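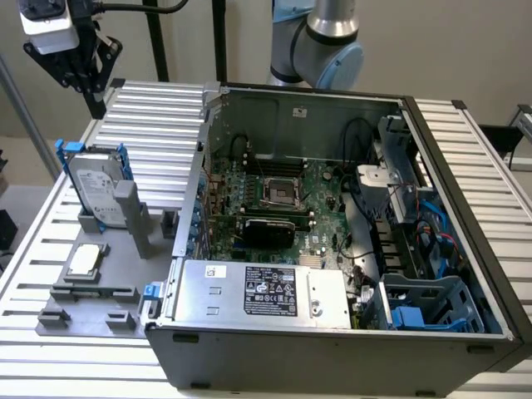
The bench, with the drive standing in its blue carrier and the CPU waiting in its holder.

Notes for my part of the session. Hacer, the slides have the numbers, so these are mostly the things I want to say out loud and tend to forget once I'm standing up there.

Good morning, and thank you for coming in before the coffee is ready. (Pause here. Let people find seats, there is always a second wave.)

I want to start with how I learned to put a computer together, which was from my uncle, and he never explained a single thing. He put his hands over mine and pushed. I still remember how much pressure a memory stick wants before it clicks, and I couldn't have told you that in words then and I can't now! That is pretty much the whole subject of my talk. We have a robot arm, we have an old desktop tower on its side, and we want the arm to pick up how to put parts in it from a person who already has the feel for it.

We tried two ways of showing it. The first is by hand: you take hold of the arm and walk it through the job while it records its own joints. The second is by remote control, where you sit at the Corar station, move a pair of handles, and the arm copies you. People always ask which is better, and I'm going to be annoying and say it depends on the part. (Don't rush this. Last time I rushed this and got the same question four times at the end.)

By hand is lovely for the big motions. Somebody who has never touched a robot can swing it from the fixture over to the case in their first minute and feel quite proud. The trouble starts when you get down low, as your own arm gets in the way of your eyes, and you end up bent over the tower like you've dropped a contact lens. You're also pushing on the very wrist whose forces you want to measure, so the recording is partly you leaning on it.

With the remote station you lose the feel but you get to see where the fingers are going, and the wrist view is the one I ended up loving. I'd like to spend a little time on it.
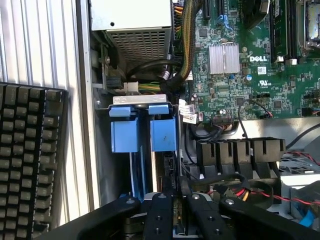
When you work from that view you stop thinking about the arm at all. You think about two fingers and a gap. Hacer Ateş did most of our remote sessions, and she talks about it like parking a car by the mirrors: slow, small corrections, and let yourself stop. I was much too quick at the beginning. I'd come in at a nice confident speed and then wobble at the end, and of course the wobble went into the recordings and the policy learned my wobble very faithfully.

(If there's a laugh here, wait for it. If not, keep going, it's fine.)

So, the numbers. We recorded 2,265 demonstrations, by hand and by remote together. I'd love to tell you they were all good. We replayed a sample of 100 with fresh eyes, and I asked Hacer to be strict with mine, and she was. After that we changed how we worked. Sessions are now 60 minutes at the longest, and then you hand over the controls and go for a walk. Tired people make jerky demonstrations, and they make them without noticing.

Another change was to keep the starting places for the parts fixed. The gray plate next to the tower has a nest for the processor and posts for the other bits, and in our first month we didn't have it. We laid parts out by eye on the slats, and half of each recording was the operator hunting for a decent grip. I still want variety in the end, but I'd like to add it on purpose.
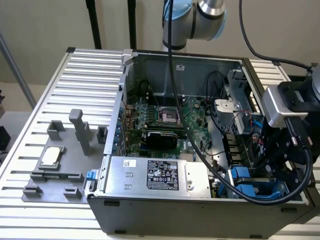
The processor is the part I worry about most, so let me stay on it a while. There's a raised frame around the socket and the chip has to go down flat, with no sliding. A person does that with two fingertips and a kind of held breath. Over the remote link you can't feel the chip settle, so we ask operators to pause just above the socket, count to five in their heads, then lower. It looks silly in playback, but the pause gives us a clean place to cut the recording into an approach and a placement, and we train those separately. Esine, our labeling tool, finds the pause by itself most of the time.

Cables deserve a word too, especially the arm's own. Look where it hangs before you start a run. Please. I have lost whole mornings to this.

(Skip the Nedenach comparison if we're running behind. It's in the handout.)

Thanks go to everyone at Nyarko who took a turn at the handles, including those who swore they'd be terrible at it. Hacer has the station set up by the door in the break, so come and try it, and go slower than you think you need to.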